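The Desk from Orbán's

My aunt ran the ferry office at Pletness for 40 years. When she died she left me her coat, her radio and a letter for a man named Ho-yin Yeh, whom I had never heard of.

The letter was sealed. On the front she had written his name and under it one word, Prorton, which is a town up the river. There was no street and no number. I put it in my bag and forgot it for most of the winter.

1. The Office

The company wanted the office cleared before the new man came in from Ruston. I went over on the early boat and let myself in with her key. The stove was out. The tide tables were still pinned by the window, and her pencil was on a string beside them.

I had been in that room as a child, sitting on the mail sacks while she sold tickets. She charged everyone the same fare except the priest, who paid nothing, and the man from the cannery, who paid double and never noticed. She kept a ledger of who went over and who came back. She said the company only cared about the first number. She cared about the second.

The ledgers were in a crate by the door, one for each year. I sat on the floor and read them. Most pages were dull. Cows, a piano, a wedding party of 19 going over and 18 coming back with a note that the groom's brother had stayed for the fishing. Then in the summer I was 8, I found his name.

H. Yeh, one way, paid.

It was in July. There was no return, and she had left the space for it open. She never left a space open. When somebody moved away for good she drew a line through it with a ruler.

I went through the next ledger and the one after. Every year, on the same page, she had copied out the line again. H. Yeh, and then the blank.

2. The Drawer

I asked at the store. Mrs. Orbán was behind the counter, slicing ham for a boy who wanted it thinner.

"Yeh," she said. "He made furniture. He rented the back of our place, before the fire. Your aunt bought her desk from him."

"She didn't have a desk. She had a counter."

"At home," said Mrs. Orbán. "Upstairs."

I had slept in that house for three weeks and used the desk to hold my suitcase. I walked back up the hill, moved the suitcase to the bed and pulled out the drawer.
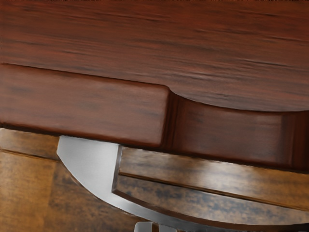
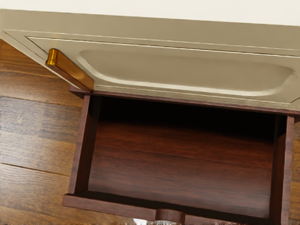 3. Prorton

She had kept everything, my aunt. String, lids, the stubs of candles. The kitchen drawers would hardly close. So I stood a while looking into that one, and then I shut it and went down to find the times for the river bus.

The trip took all morning. It rained as far as the lock and then stopped. A woman across from me was carrying a cake in a hatbox and asked me twice whether I thought it was level. I said it was.

Prorton was smaller than I expected. I tried the post office, and the clerk pointed across the road with her stamp, to a workshop with its doors open and a dog lying in the way.

He was an old man by then, thin, with his sleeves rolled up. He was planing a board and he finished the stroke before he looked at me. I told him who I was and that my aunt had died. He put down the plane and brushed the shavings off the bench with the side of his hand, and he kept brushing after they were gone.

"When?" he said.

"November."

He nodded. I gave him the letter. He opened it with a chisel, neatly, along the top. It was one page and he read it standing up. I looked at the dog.

"She says the drawer sticks," he said.

"It doesn't," I said. "I opened it yesterday. It ran fine."

"No. It never did stick." He folded the page and put it in his shirt pocket. "I told her when I left that if it ever gave her trouble I would come back and see to it. I said it as a joke. I thought she would write within the week."

"Why didn't you just go back?"

"Why didn't she just write?" he said. He did not sound angry. He went to the back and filled a kettle, and I heard him set out two cups.

We drank the tea at the bench. He asked whether the ferry still ran late on fog days and whether the cannery man was alive. I said yes to the first and no to the second. He asked what I meant to do with the desk, and I told him I had been going to sell it with the rest of the house.

"What would you want for it?"

"Nothing. You can have it."

"I would have to come and get it," he said.

"There's a boat at noon most days."

He thought about that. Then he took a small plane down from the wall, a block of wax and a folded cloth, and wrapped the first two in the third.

"I'll bring these along," he said. "In case."

4. The Crossing

The new man from Ruston had arrived by the time we got to the landing. He was young and had already taken down the tide tables. He sold us two tickets – full fare – and did not write anything down.

I asked him for the pencil. The crate was still by the door, waiting for the company van, and I found the ledger I wanted near the bottom. Mr. Yeh held the page flat for me against the wind. I filled in the space, and we went out to the boat.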